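4.2 Teller einsortieren, wenn noch etwas drauf liegt

Beim Geschirrständer wollte ich wissen, ob unsere Policy (intern heißt sie Stiris) die Reihenfolge der Teilschritte von allein findet. Leere Teller kann sie ja längst! Spannend wird es, wenn auf dem Teller noch ein Stück Obst oder Gemüse liegt - dann muss das erst runter, und danach kommt der Teller hochkant in einen freien Schlitz. 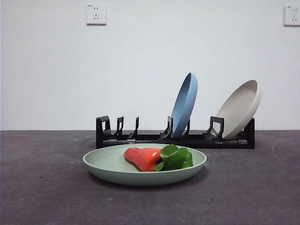

Trainiert habe ich mit 314 teleoperierten Demonstrationen, die meisten davon hat Karlijn Michiels eingespielt (mit deutlich ruhigerer Hand als ich). Als Eingabe bekommt das Netz eine feste Außenansicht und die Kamera am Handgelenk, dazu die Gelenkwinkel. Eine Objekterkennung oder ein Tiefenbild gibt es nicht, und die Schlitze sind auch nirgends vermessen.

Ausgewertet wurde über 60 Durchläufe mit zufällig gewählter Startlage. In neun davon scheiterte der Griff am Tellerrand, in sieben weiteren landete der Teller zwar im Ständer, aber schief zwischen zwei Schlitzen. Letzteres hat mich ehrlich überrascht, denn die Baseline Korletey macht genau diesen Fehler fast nie - sie verliert dafür schon beim Abräumen viel Zeit.

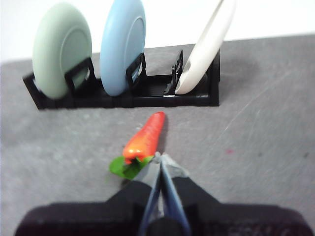
Abb. 7: Sicht der Handgelenkkamera, Greifer dicht an der Spielzeugkarotte, dahinter drei Teller im Ständer.

Aus der Nahansicht holt sich die Policy vermutlich das meiste. Schalte ich sie ab, greift der Arm gern daneben, vor allem bei glänzenden Objekten. Die umgekehrte Ablation (ohne Außenansicht) steht in Abschnitt 4.3.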